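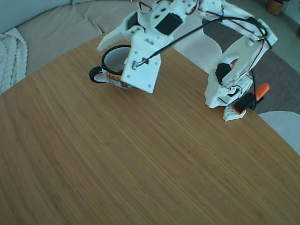
Home & Kitchen > Tables and Worktops

Mug rings on a bamboo table

Posted by Pavithra Poduval, June 21, 2026

I have a light bamboo table with a rounded edge, bought from Sinberg in December. You can feel the grain a little when you run a hand over it. I keep a ceramic mug on it most of the day, the one with the black rim and the red, yellow, blue and green pattern, and I don't use a coaster.

There are now pale rings near one edge where I usually put the mug down. They don't wipe off with dish soap. I don't know if the table was oiled or lacquered at the factory, and the leaflet only says "wipe with damp cloth." How do I get the rings out, and do I have to refinish the whole top?

2 replies

Gittins

Find out what finish you have first. Put a drop of water somewhere out of the way, under the overhang if you can reach it. If it beads up and stays there, you have lacquer. If it soaks in and darkens the wood after a few minutes, it's oil or nothing.

For lacquer, pale rings are usually moisture in the finish. Lay a dry cotton cloth over the ring and press with an iron on low, no steam, for a few seconds at a time. Lift and look each time. I got three rings out of a desk this way and one stayed.

For oil, sand lightly along the grain with 500 grit, wipe off the dust, and put on a thin coat of food-safe mineral oil. Leave it 4 hours and buff. You can do just the one area, but it will look darker than the rest for a while, so I would oil the whole top. You don't need to sand the whole top.

Go easy on the rounded edge. It is easy to sand more there than you meant to.

Check the bottom of the mug too. If the foot is unglazed it can hold water after washing and leave a ring even when nothing has spilled.

Braretti

mayonnaise. leave it on overnight and wipe. worked on my moms table but that was oak i think. or just get a coaster

149 people found this page helpful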